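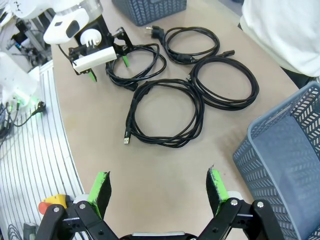
Can a robot sort out my cable drawer yet?

August 25, 2025

I have a drawer in the hallway that I don't open in front of guests. You may have one too. Mine holds chargers, power cords for things we gave away years ago, a lamp cord I'm sure I'll need the minute I throw it out, and a great many cables that have quietly knitted themselves together in the dark. So when I got the chance to spend a morning at the Grunamura workshop over in Skurnton, where they are trying to teach robot arms to do small dull jobs, I knew exactly what I wanted to ask about.

Four black coils on a table, two baskets, two arms with green on their fingertips. As chores go it looks like nothing at all! My kids could do it while arguing about something else. But stand beside it for a while and you start to feel for the machine. One coil is a power cord with a fat plug on one end, another has a little silver USB plug sticking out of a big floppy loop, and the middle two lie so close that I had to look twice to see where one stopped and the other began. Black on black on black. If you grab a mug by the handle you get the whole mug. If you grab a loop of cord you might get the cord, or half of it, or its neighbor as well.

The folks there were kind and very patient with me, and they told me their project (they call it Botham, I forgot to ask why) had been through 200 tries at putting cords away before my visit. Towels were easier, they said, and wooden blocks were easier still. Cords have a memory. You coil one up nicely, and it remembers the shape it had behind the television for 7 years and goes right back to that.

What I came away with is a new respect for my own two hands -- cold, arthritic in January, and still able to find the end of a cable by feel while I'm looking at something else. I don't think I'd put a pair of arms in my hallway this year. I might in a few years, if they get cheaper and if somebody can promise me they'll leave the lamp cord alone.

In the meantime I went home and tackled the drawer myself. It took 3 evenings and I kept 19 cables, down from I don't want to say. They're in an old shoebox now, each with a twist tie, and the drawer has batteries in it. If you have a good system for labeling chargers, please leave it in the comments, as I've already forgotten which one goes to the camera.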